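# Budget pince + simulation pour un petit atelier : par où commencer ?

**Thu Đồng**

Bonsoir à toutes et à tous, je me lance après des semaines à vous lire en silence !
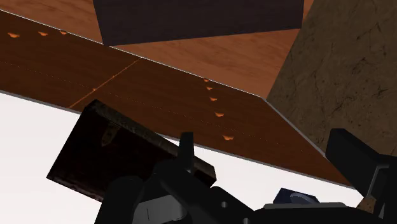

*Rendu de simulation : la pince noire en approche du bloc sombre, près du panneau brun-rouge.*

Je vous plante le décor. Nous sommes une petite équipe chez Sturkaseo, nous manipulons des blocs et des pièces rectangulaires qu'il faut prendre et reposer, et on m'a confié le dossier « achat d'un bras ». Le budget doit être bouclé en mars, et j'avoue que plus je lis de devis, moins je dors. Pour l'instant tout se passe en simulation : j'ai monté une cellule virtuelle, j'y fais approcher la pince et je regarde ce qui coince.

Ma question est toute bête : faut-il acheter le bras et la pince ensemble chez le même fournisseur (Hosineck nous fait une offre groupée, plutôt séduisante sur le papier), ou prendre la pince à part chez Aner ? Et combien prévoir pour tout ce qui n'est pas sur la première page du devis — câbles, brides, doigts de rechange, formation ?

Merci d'avance, et pardon pour le pavé !

---

**Tài Khương**

Bienvenue Thu ! Ne t'excuse pas du pavé, les miens sont pires.

Je suis passé par là il y a deux ans, et j'avais pris le lot complet. Je ne l'ai pas regretté un instant : un seul interlocuteur, un seul numéro à appeler quand la pince refuse de se fermer à sept heures du matin (ça arrive, crois-moi). Chez nous, les petites choses oubliées ont fini par peser lourd. Rien que les doigts de rechange, on avait compté 152 € et il a fallu repasser commande avant l'été.

Mon conseil : demande le prix des consommables par écrit, avant de signer. Les commerciaux sont charmants, mais le catalogue de pièces détachées arrive toujours après.

---

**Man-lok Cheung**

Pas d'accord avec Tài, avec toute l'amitié que je lui porte 🙂

Le lot, c'est confortable la première année. Ensuite tu veux changer de pince parce que tes pièces ont changé, et tu découvres que la bride est maison, que le connecteur est maison, et que l'adaptateur coûte 300 € avec dix semaines de délai. J'ai vécu exactement cela avec un ensemble Ung, et j'en parle encore avec un peu d'aigreur.

Dans ton rendu, tu as une pince à deux doigts devant un bloc posé de biais. Avant de parler fournisseur, je regarderais l'ouverture utile et la largeur de ta plus grosse pièce. As-tu les cotes ? Si tu es juste, tu paieras des doigts sur mesure de toute façon, et l'argument du lot tombe un peu.

---

**Thu Đồng**

Merci à tous les deux, c'est précieux, même si vous ne m'aidez pas à trancher !

Pour les cotes : notre pièce la plus large laisse environ 10 mm de marge avec la pince de Hosineck, un peu plus avec celle d'Aner. Je croyais que c'était large. Ça ne l'est pas ?

---

**Nhi Trịnh**

Coucou Thu ! Dix millimètres en simulation, c'est très bien. Dans l'atelier, avec une pièce qui arrive un peu tournée, ça fond vite. Essaie de faire varier l'angle du bloc dans ta cellule virtuelle et note à partir de quand un doigt vient toucher. C'est gratuit et ça te donnera un vrai argument pour ta demande de budget — ma cheffe à moi adore les tableaux, je lui en donne.

Pense aussi à regarder ce qui entoure la pièce. On chiffre toujours la prise, et on oublie que le corps de la pince a besoin de place lui aussi, surtout quand il descend bas.

---

**Kha Đoàn**

Je me permets un avis qui va fâcher : n'achète rien en mars. Loue. Une location de trois mois, même chère, t'évite de défendre pendant des années un choix fait sur un rendu. La simulation ne te dira pas grand-chose du frottement si tes valeurs de matière sont celles fournies par défaut.

---

**Tài Khương**

Kha, la location c'est bien quand on a quelqu'un à mettre dessus à plein temps ! Chez nous, le bras loué serait resté dans sa caisse jusqu'au retour. Et un budget non consommé, l'année suivante, on te le rabote.

---

**Kha Đoàn**

Ça, je te l'accorde volontiers. Le rabotage, je connais.

---

**Thu Đồng**

Bon, je vais faire les essais d'angle de Nhi cette semaine, et demander à Hosineck la référence de leur bride avant toute chose. J'ajoute une ligne « location » dans le tableau, pour comparer. Man-lok, si tu as encore la facture de ton adaptateur, je veux bien la voir en message privé !

---

**Man-lok Cheung**

Je te la cherche ce soir. Demande-leur aussi le schéma du connecteur, pas seulement la bride.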